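Laundry Operative (Textile Sorting and Repair), Stovness

Employer: Zorkard Textile Services
Location: Stovness processing site
Contract: Permanent, subject to a probation period of 3 months
Hours: Full time, two-shift rotation
Reports to: Shift Supervisor, Sorting and Repair
Closing date: end of June

About the site

Zorkard Textile Services washes, inspects, repairs and returns workwear and small textile goods for commercial customers. The Stovness site handles garments, aprons, wash bags, tool rolls, covers and hand towels. It does not handle hospital linen or carpets; these go to other contractors.

The site is divided into goods-in, sorting, wash hall, drying, inspection, repair and dispatch. The post advertised is based in sorting and inspection, with a share of time in repair once training has been completed. Wash hall and boiler duties are covered by a separate team and do not form part of this role.

Purpose of the role

The post holder identifies incoming textile items, assigns each to the correct wash category, inspects items after drying and decides whether they are returned, repaired or withdrawn. The decision is recorded against the item's tag in Vuro, the site's stock and tracking system. Previous experience of Vuro is not expected and full instruction is given.

Sorting is carried out by hand. A large share of the items arriving at the site are of mixed fibre, and care labels are often missing or illegible after repeated washing. Operatives learn to judge weave, weight and stretch by touch and by eye, and to use the reference swatches kept at each bench. Where an item cannot be identified it is placed in the query rack and is not washed until a supervisor has assigned a category.

Main duties

Goods-in and sorting

Receive bagged items from the goods-in conveyor and open them at the sorting bench.
Check pockets, linings and closed compartments for foreign objects. Sharp objects are removed with the tool provided and placed in the marked bin.
Scan the tag. If there is no tag, issue a temporary one and enter the customer reference from the delivery note.
Assign the item to one of the wash categories set out in the sorting manual.
Separate meshes, nets and open weaves from items with hooks, zips or hook-and-loop fastenings.
Report any delivery that differs from its delivery note before the bag is emptied further.

Post-wash inspection

Check seams, hems, drawcords, fastenings and elastic on each item.
Check for remaining stains under the bench lamp and return items for a second wash where the manual allows. No item is sent for a third wash without approval from the supervisor.
Grade the item for return, repair or withdrawal and record the grade.
Fold or hang the item to the customer's packing specification.

Repair (after training)

Carry out straight-seam repairs on the flatbed machine.
Replace drawcords, toggles, press studs and name tapes.
Close small holes in mesh and knitted items by hand.
Cut and label withdrawn items for the recycling stream.

Notes on mesh and open-weave items

Applicants who have worked in garment or linen laundries may be less familiar with this category, which makes up a growing part of the work at Stovness. Mesh behaves differently from closed cloth at each stage. It catches on rough edges, it distorts if it is hung by one corner while heavy with water, and damage is difficult to see when the material is folded over on itself. A tear that is obvious against a light surface can be missed altogether against a dark one.
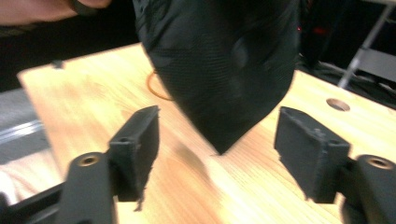
For these reasons the manual requires mesh items to be opened out fully before they are graded. Dark items are checked against the pale side of the inspection board and pale items against the dark side. The item is turned once and checked again. Stretch is tested with both hands, along the weave and then across it, and the item should recover its shape within a few seconds. If it does not, it is graded for withdrawal even where no hole is present.

Repairs to mesh are made with matching thread under low tension. Patches are not used unless the customer has agreed to them in writing. Seam tape may be applied on bound edges, but not within 2 centimetres of a drawcord channel.

Shift pattern and working conditions

The early shift starts at 6 a.m. and the late shift at 2 p.m. Operatives alternate between the two, and rotas are issued four weeks in advance. Requests for fixed shifts are considered after the probation period and depend on cover.

The sorting and inspection area is heated in winter and ventilated in summer. It is drier and cooler than the wash hall, but it can be dusty when dry goods are being opened, and masks are available at each bench. Background noise from the drying line is constant. Hearing protection is required beyond the yellow line and is optional at the benches.

Most of the work is done standing. Benches can be adjusted for height and a perching stool is provided. Operatives change station every 90 minutes — between sorting, inspection and packing — to limit repeated movements. Full bags are moved by trolley or conveyor. Bags weighing over 16 kilograms are to be split before lifting.

Incoming items may be soiled with oil, food residue, soil or paint. Gloves, aprons and safety footwear are supplied and laundered by the company. Applicants with a known sensitivity to detergents, latex or wool should mention this at interview so that suitable gloves can be ordered.

Training

Training begins with an induction covering site safety, fire routes, manual handling and the use of the scanners. The new operative then works beside an experienced colleague at each station in turn. Sorting is taught first, followed by inspection. Each station is signed off separately by the supervisor, and no operative works alone at a station that has not been signed off.

Repair training is offered after probation. It covers machine threading, tension, straight seams, bar tacks and hand closing of mesh. Sewing experience is useful but not assumed. Operatives who complete the repair module receive the repair allowance for all hours worked, including hours spent at other stations.

Persons specification

Essential

Ability to distinguish colours and shades under standard workshop lighting, with or without correction.
Good use of both hands for fine work.
Ability to read labels, delivery notes and short written instructions in English.
Consistent attention to detail over a full shift.
Willingness to work both shifts.

Desirable

Experience in a commercial laundry, dry cleaner, clothing factory, alteration shop or textile recycling plant.
Experience with an industrial sewing machine.
Knowledge of common fibres and their care requirements.
Experience with handheld scanners or a stock system.

No formal qualifications are required.

Pay and benefits

The post is paid at the site's operative rate, which is reviewed each year. The current rate is stated in the application pack. A late shift supplement is paid for hours worked after 6 p.m., and overtime is voluntary.

Other terms include paid holiday with public holidays in addition, a workplace pension, free parking, a secure cycle store and a paid break in each half of the shift. The canteen is shared with Hứa, the noodle kitchen on the ground floor of the same building, which serves hot meals to site staff at a reduced price during both shifts. A microwave and fridge are available for those who bring their own food.

The bus stop at the Stovness site entrance is served in time for the start of both shifts. Buses after the end of the late shift are limited, and applicants who depend on public transport should check the timetable before applying.

How to apply

Application packs can be collected from the Zorkard reception at Stovness or requested by post. The pack contains a form, a full description of duties and a health questionnaire. The questionnaire is returned in its own sealed envelope and is opened only after an offer has been made.

A CV may be attached but does not replace the form. Please state on the form:

the dates of any laundry, sewing or textile work
whether you have worked shifts before
the earliest date on which you could start
any adjustments needed for the interview or the practical test

Selection

Shortlisted applicants are invited to a single visit consisting of a short interview and a practical test. In the practical test, applicants sort a mixed bag of clean items using the swatches and a one-page extract from the manual, and then inspect a small batch for faults. The test is not timed. Marks are given for correct category, faults found and legibility of the record. Placing a doubtful item in the query rack is marked as a correct answer where the label does not allow a decision.

Closed shoes must be worn on the day. Rings and bracelets should be removed before entering the work area — lockers are available. Applicants who need the extract in large print should say so on the form.

Offers are subject to references and proof of the right to work. Unsuccessful applicants who attended the visit are told the result in writing and may ask for their test marks. Forms received after the closing date are held for the next intake unless the applicant asks for them to be destroyed.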